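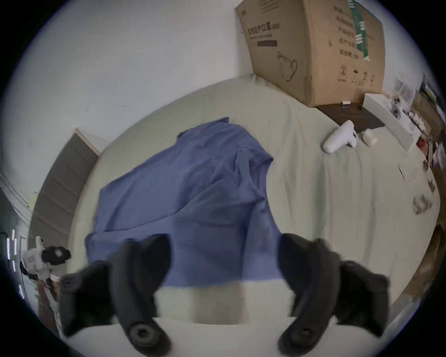

Lulis Releases Household Fabric Handling Demonstrations Recorded in Lived-In Homes

GROLTGATE, September. Lulis, a developer of training data and software for household robots, today announced the release of Ullard, a collection of human demonstrations covering the handling of clothing, towels and bedding. The first release contains some 2000 demonstrations recorded in 11 homes and is available to universities and nonprofit research groups on application.

All demonstrations in Ullard were performed by people using hand-held grippers fitted with a camera. The person carries out the task directly, with the same kind of fingers a robot arm would use, and the recording is later used to train the robot. No robot is present in the home during recording, and participants continue to use their own beds, tables and shelves.

"Cloth remains one of the harder materials for a robot to work with," said Younes Abdelaziz, director of data programs at Lulis. "A shirt lying on a bed does not have one fixed shape, and the sheet under it moves as well. We asked participants to leave their rooms as they were. A model trained only on a clear table in a laboratory has very little to go on when it meets a real bedroom."

The release is divided by task. Folding on a bed is the largest group, with 374 demonstrations, followed by flattening and smoothing, with 279. The remaining groups include picking up single garments, turning sleeves, stacking towels and placing folded items in drawers. Unsuccessful attempts have been kept and are labeled separately, at the request of early users.

Participants received two hours of instruction before recording and were paid for their time. Recordings showing faces, mail or other personal information were removed before release, and each household was given the opportunity to review its material.

Bensaid, which supplied the grippers and carried out calibration, will continue as hardware partner for the second phase. That phase will add remote-controlled demonstrations, in which an operator guides a pair of robot arms through the same tasks from a separate room. Lulis expects to publish a comparison of the two methods once recording is complete.

Applications for access to Ullard are reviewed monthly by the Lulis data programs office in Groltgate. Commercial licensing terms will be announced separately.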